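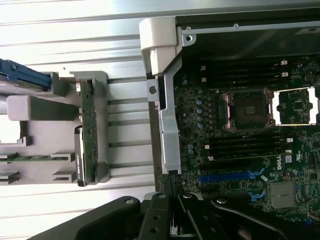

Notebook, October 2023. Sinton mandate review, coding the public submissions.

Second pass through the submissions on who should run the riverfront. Pin-yu and I each coded the same 26 without talking. We agree on what people are angry about (parking) and on very little else. Our category "governance concerns" has swallowed everything from board appointments to a man who wants the old chairman's bench back.

Split it into 4 codes: who appoints, who pays, who gets told, and benches. Fletcher objects to the last one. It stays until he reads the bench letters.
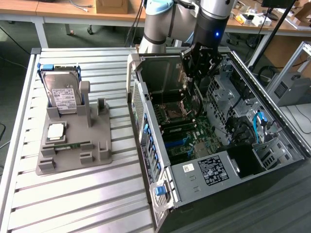 Recoded the worst 6 with the new scheme. Better. "Who pays" still leaks into "who appoints" whenever the writer is a former councilor, and they do seem to have time to write.

The McKinnon report turned up at last, as a scan with every second page upside down. Its main finding is that the commission's mandate is unclear. The mandate section is 5 pages long and I now share the view.

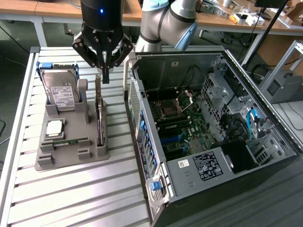
Delwyn Sheehan
Research fellow, local government

To do: ask Flynn for the January minutes again, politely this time. Pin-yu to redo the codebook wording for "who gets told." Check whether Russide ever had a vote on the board or just a chair at the table.

Recent entries
Russide boundary notes, part two
Reading the commission's bylaws so Angus doesn't have to
Codebook, first draft

Get new notebook entries by email. You can unsubscribe at any time.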